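## 3. Setting up the arm in the Vindetti kitchen

Our cell exists only in simulation. It consists of one Franka Emika arm on a brown counter strip, a marble countertop in front of it, and the objects that the Stidari course gives to every group. The task is to take a spoon lying flat on the stone. A spoon is thin, so small mistakes in the set-up become visible very quickly, and most of our January went into set-up.

The first thing we fixed was the base. In the scene file we received, the base frame was turned a little against the counter, and each joint target carried this error to the fingers. We corrected the rotation, saved a new home position and wrote both in the log. After that we lowered the gripper over the countertop in small steps and compared the height of the fingers with the height of the stone.

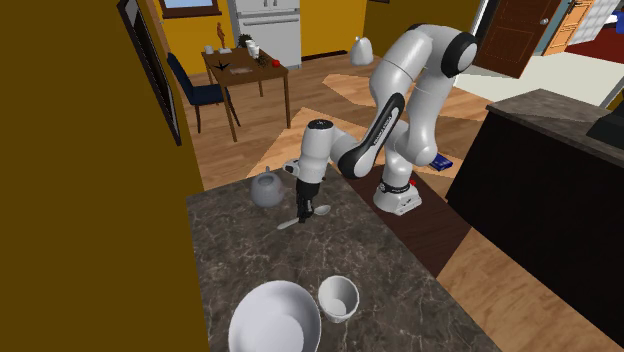

The second part was contact. With the default settings the fingers sank into the marble before any force was reported. We raised the contact stiffness, but then the arm began to shake, and the log of one single run had 3286 contact warnings. We changed the physics rate to 1000 steps per second and the warnings became rare. The simulation is slower now — we accepted this.

Finger friction came last. We changed it only when the other values were already frozen, because before that we could not tell which setting caused a slip.

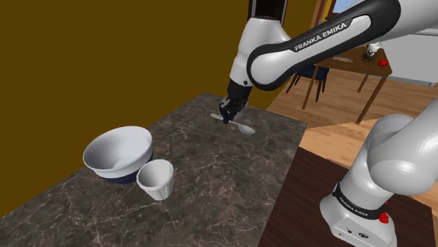 A comment on our draft was that we should not tune friction at all, as a high value can hide a badly placed gripper, and that the closing position should be checked first. We agree with this. We put friction back to the Stidari default and repeated the 17 test runs with the position check added.

The check is simple. The arm stops above the spoon with open fingers, and we read the distance from each finger pad to the handle. If the two distances differ by more than 5 mm, the tool offset is corrected and the run starts again.
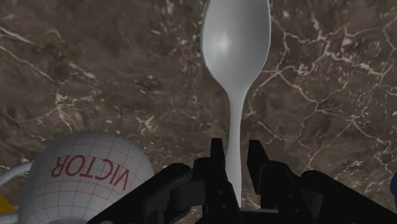 The tool offset must be entered in the gripper file and also in the planner file. We forgot the second one on a Saturday and lost the whole afternoon. Now a small script compares both files at start and refuses to continue when they are different.

Still open is the restart after an emergency stop. The arm goes back to home, but the gripper keeps its old width until the open command is sent by hand. We will describe this fault in section 4, together with the joint limits.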